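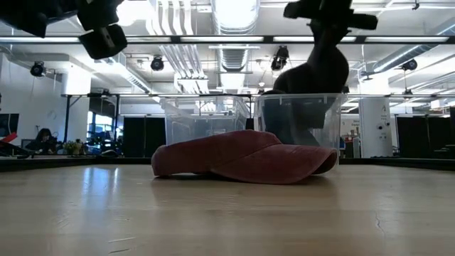

How to test whether a two-arm robot can put away caps

Putting caps into bins is a small chore, and a useful one for judging whether a household robot is worth the floor space. A cap has a stiff brim, a soft crown and no fixed resting pose. The procedure below is the one we use at Grestent. It takes an afternoon with two arms, a table and two open plastic bins.

Before you start

Write down what counts as done. Our rule: the whole cap is inside the bin, brim included, and the gripper has let go. A cap balanced on the rim is a miss. A cap that goes in crooked still counts, as tidiness is scored on a separate sheet.

Use bins with clear walls if you can. They let you check the final pose without moving anything. They also confuse some depth cameras, so run a camera check with the bins in place.

Procedure

1. Set the bins side by side near the far edge of the table. Confirm that each arm can reach the floor of its bin without touching the wall.

2. Start with one cap on its own. Vary the pose between trials: crown up, crown down, on its side. Run 12 trials per pose.

3. Go on to several caps. Let two of them touch. Contact between caps is where most of our failures come from, as a finger meant for one brim catches the other. 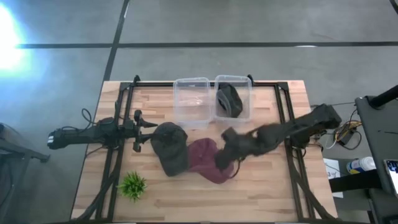
4. Log every attempt, including the ones you stop by hand. Record the pose, the arm used, the time and the reason for any miss.

5. Repeat the full set on another day with the lights changed. Leave the software alone between the two sets.

Reading the results

Our log, kept in Reltura, holds 1,595 attempts since May. Of these, 261 were misses. Most were dropped caps or double grabs. A person does the same job without looking, so the rate is not yet good enough for unattended use at home. On a shop floor with one cap style and a fixed starting pose, it may be.

Do not quote a rate from fewer than 100 attempts. Short runs tend to flatter the machine.

Last updated 9/1/24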